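1/ Notes on office waste sorting after our pilot at the Jadstead building. Short version: liner choice and bin placement moved the numbers more than signage did.

2/ Baseline: 1713 bags logged at the dock before any change, in January. We weighed each one and opened a sample of 273 to check what was inside.

3/ Most common error was film plastic in with rigid containers. Film wraps around the shafts at the sorting plant, and the line has to be stopped to cut it off.

4/ Second most common: half-full drink cups. Liquid soaks any paper in the bag, and wet paper gets rejected at the plant.

5/ Lids. Hinged lids keep odor down but slow people at the drop point. A color on the lid is readable from across a room. A color on the body usually isn't, once the bin is under a desk.

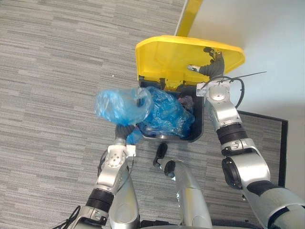

6/ Plastic bags stuffed inside a bin take up far more volume than weight. If your hauler bills by pickup, flatten them. If it bills by weight, film hardly shows on the invoice.

7/ Bin size: we moved from desk bins to shared 360 liter carts, 2 per floor. Fewer liners used, longer walk. Complaints stopped after around two weeks.

8/ Kwiatkowski's method for sampling bags is still the one I'd use. Pull from every floor, mix, then split. Don't just take the top of the cart.

9/ Raw weights are going up on the Ferness page once the floor codes are cleaned up. Floor three has a duplicate entry I still need to trace.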